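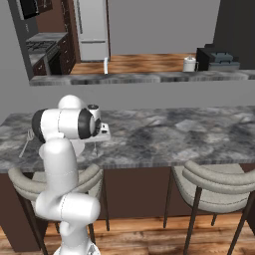

The arm at the island counter in the simulated kitchen. Rendering: Gridura.

Gridura Publishes Setup and Upkeep Guide for Its Simulated Kitchen Cell, and Asks Buyers Not to Expect Too Much of It

BRUSA, Tuesday, January 2, 2024 - Gridura today released a setup and upkeep guide for the table-laying cell it runs in simulation. The guide is free to download. It will not make anyone's robot lay a table, and the company would like that to be clear before the download numbers are.

The guide covers one cell: a single white arm at a kitchen island with a marble-patterned top, a gripper, and a few pieces of tableware. It explains where the base goes, how the home pose is stored, how the gripper is zeroed and what to check after a software update.

Claims that a simulated cell needs no maintenance are common in this business. Gridura made that claim itself until November. Then an update to the Verkar physics package changed the default contact settings, and the old grasp tests stopped giving the same answers. Nothing had worn out or come loose. The cell still took 17 working days to put right.

The new routine has four steps, done in order:

Load the saved scene and compare the base position with the setup sheet.
Run the arm to its home pose and read back every joint angle.
Open and close the gripper with nothing in it, then set zero again.
Run the 23 stored grasp tests and keep the log, including the failures.

A full pass is required after any update and before any result is shown to a customer. If three tests in a row fail, work stops and the last good settings are restored. Tuning by eye until the picture looks right is not allowed, though the company admits it was the usual method for a long time.

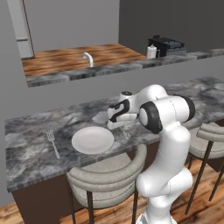
El-Sayed, which tried a draft of the guide on its own copy of the cell, was not won over on every point, remarking that the home pose check was worth having but that the grasp tests "tell you the cell agrees with itself, and we would not bet a real plate on that."

Gridura does not dispute this. Friction values in the cell are estimates, and the guide marks them as such. No transfer to a physical arm has been tested under the new routine, and no date has been set for doing so. Readers who see a success rate quoted for the cell without a settings file attached should ask for the file.

The guide, setup sheet and blank log form are on the Gridura website under Support. Corrections are welcome at the same page. The Verkar package is sold separately and is not covered by Gridura support.

Press contact: Gridura Press Office, Brusa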